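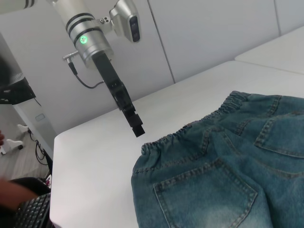

How should you fold a pair of denim shorts with an elasticated waist?

Lay them face down with the back pockets showing, smooth the legs, bring one side over the other, then fold from the hem up towards the waistband. Leave the gathers alone, as pulling them flat only makes them spring back and take the rest of the fold with them.

LASTDEN OPENS ITS FOLDING TABLE TO EVERYONE THIS SEPTEMBER

I'm Annick Courtois, I run the Lastden clothing workroom in Ilport, and I have been going on about folding for so long that my colleagues have told me to do it in public. So we are! From September our long table will be open to anybody who'd like to bring a bag of clean clothes and learn to fold, sort and pack them with us.

The sessions are called Flat Out (Jérémie Chauvin's idea, and he's very pleased with it). Each one lasts 2 hours, starts at 10 in the morning and has room for six people, so you get a proper stretch of table to yourself. Tea is included. Bring whatever annoys you most at home - fitted sheets, hoodies, tiny socks, the lot.

We're starting with denim shorts, partly because it's the end of summer and everyone is putting theirs away. They look simple and then they fight you. The waistband is gathered, the pockets are thick, and the stitching around them makes a ridge that won't lie down if you crease across it. I fold just to the side of that ridge. Montri Wongsuwan, my opposite number on the sorting side, rolls his instead and we've been arguing over it since spring.

"Rolling is quicker and you can see what you've got when you open the drawer," Montri says. "Annick's pile looks lovely until somebody wants the pair at the bottom."

He has a point about the bottom pair, I'll give him that. But a roll takes up more of a shallow drawer, and a gathered waist makes one end fatter than the other, so they wander about. You'll be shown both ways and can make up your own mind.

There's a bit of checking to do first as well. I turn out every pocket, do up any buttons or zips, and run a thumb along the seams to feel for loose thread. Faded patches don't bother me in the slightest. Faded denim has years left in it, and a worn hem can be stitched in an evening. Leidy Castaño will be at the mending end of the room with her thread box, and she'll match topstitching for you if you ask nicely (tan is trickier than you'd think, there are so many of them).

Clothes you no longer want can stay with us. Last year the workroom sorted 37 sacks of children's and adult summer clothes, and the shorts went faster than anything else on the rails. Please wash things before you bring them, and do tell us if something has a broken zip so that it goes straight to Leidy.

We've also been working with Ciller, the storage shop two doors down, on a plain cardboard drawer divider that suits folded shorts and T-shirts. It arrives flat and slots together without glue. Everyone who comes to a session gets a set to take home, and there are 40 sets put by for the first month.

"People buy bigger drawers when they could do with a couple of strips of card," says Yurii Skoryk, who drew up the dividers at Ciller. "I was the same. I had a whole drawer I couldn't shut."

Places are free but do need booking, either at the Lastden counter or by leaving your name with Ciller. The room is on the ground floor and the table can be lowered if you'd like to sit. Children are welcome with an adult. If you've got a really awkward garment, mention it when you book and I'll have a practice beforehand!

Press visits are welcome at any session. Ask for me at the counter, or for Jérémie if I'm up to my elbows in jumpers, and bring something to fold.

Notes for editors

Lastden is a clothing sorting and mending workroom in Ilport.
Flat Out begins in September, with 6 places at each session.
Interviews: Annick Courtois or Montri Wongsuwan, through the Lastden counter.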